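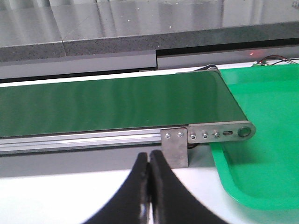 Green belt on an aluminium rail

Ludard Rhythm Box
Music and early language for ages 3 to 6
Item no. 697
Price: £80 including delivery

We've wanted to stock a proper rhythm set for years, and this one is a joy! The Ludard Rhythm Box has drums, shakers, clappers and scrapers for a whole group of small children, packed with a book of songs and a set of picture cards for beating out words. "Cat" gets one beat, "tiger" gets two, "elephant" gets three, and before long somebody is drumming out everyone's surname at snack time.

The link between rhythm and early reading is what got us excited in the first place. Children who can clap the beats in their own name are already listening to how words are built, and they don't need to know a single letter to do it. You don't need to read music either. The songbook is written for grown-ups who say they can't sing (most of us, then), and every song can be spoken over a steady beat if you'd prefer.

In the box
Hand drums in two sizes
Egg shakers and long shakers
Wooden clappers with elastic finger loops
Scrapers with beaters
Word-beat cards, wipe clean
Songbook, spiral bound so it lies flat
Storage box with lid and carry handles

Getting going
Start with the drums on their own and leave everything else in the box. Play a copying game: you tap a short pattern, the group taps it back. Once that's settled, hand out the shakers and let half the group keep the beat while the others do the copying. The quiet songs at the back of the book are lovely before a rest, and there's one about a snail that children ask for over and over.

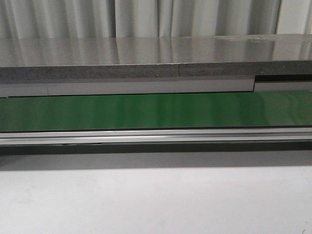
Trygve Sundqvist wrote to us that his group had been through the word-beat cards so often they had started making their own, mostly dinosaurs, and that "diplodocus" had caused a long and very serious argument about where the beats go. He would like more blank cards in the set.

We passed that on, and the new edition, out in June, has a dozen blanks tucked into the back of the songbook. If you bought the earlier one, just ask and we'll post you some. They take dry-wipe pens and wax crayon, though the crayon needs a bit of a rub to come off. 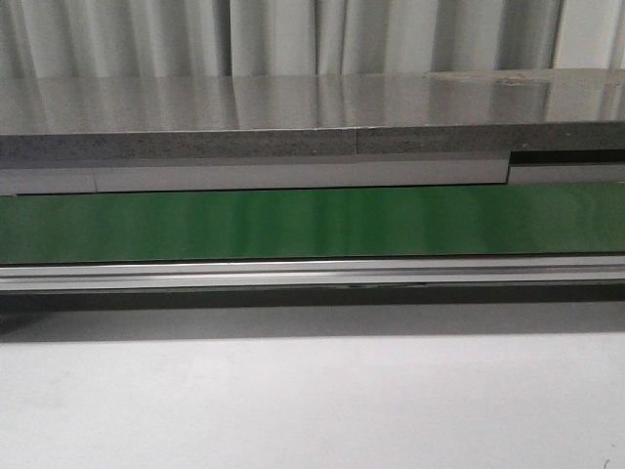 The drums can be wiped with a damp cloth but shouldn't be soaked, and the clappers like to be kept away from radiators. Spare elastic loops are sold in packs of 6. The shakers are sealed; please take any cracked one out of use straight away and we'll replace it.

Goes well with
Gekow Floor Cushions, for circle time
Sowah Scarves for Dancing
Zatex Song Sack (finger puppets to match nursery rhymes)

Not suitable for children under 3. Use with an adult nearby.

Page last updated December 2023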